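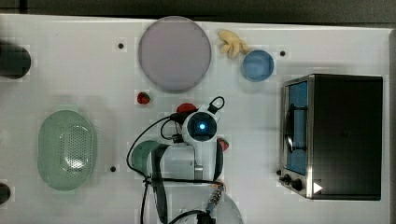

**Albane Bouvier**

Has anyone here managed to get a second-hand play kitchen and all its bits through the post without it costing a fortune? I'm in Ullen and my sister has moved up to Hekness, and her little girl is due to inherit the whole lot from mine. I've had the kitchen itself quoted as one parcel and nearly fell off my chair. It's an Oltetti one, bought used, the tall sort with the shelf on top, and I've lost the instructions so I don't even know if it's meant to come apart again once it's been built.

The pretend food is the other half of the problem. I've got plates, fruit, bottles, goodness knows what, and it fills a big box while weighing next to nothing – but the courier goes by size! My sister says just send the food and she'll find a kitchen up there. My daughter says the kitchen has to go too or it's not fair, and she's five, so she's winning.

I'd like it there before the end of March if I can. Any ideas welcome, even boring ones.

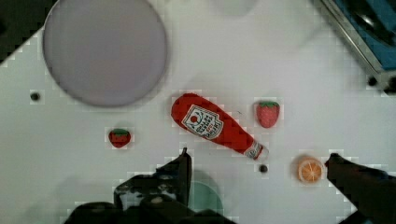
**Perrine Huet**

Take it apart, it's easier than you think. We had the same make and the back panel is only held on by screws, with little caps over them that you can lift off with a butter knife. Once the back's off the sides fold in flat enough to go between two bits of cardboard. Keep the screws in an envelope and tape it to the inside of the oven door (I put mine in my coat pocket and found them the following winter).

For the food, forget boxes. I used one of those bags you suck the air out of for the dressing-up clothes, then wrapped the hard things in the clothes and put the lot in a suitcase. My brother took it up on the coach as his luggage and it cost me a sandwich. If you don't know anyone travelling, ask on the Hekness swaps page, people go up and down all the time.

Do give everything a wash before it goes – warm water and washing-up liquid, then leave it on a towel overnight. Anything with a hole in it holds water for days and goes horrid inside.

**lacroix_road**

i sold ours and bought another one the other end. got the same money back near enough. maybe tell your daughter the new one is a surprise

**Albane Bouvier**

Thank you both! Butter knife worked a treat, back panel is off and leaning in the hall. Now asking round about the coach.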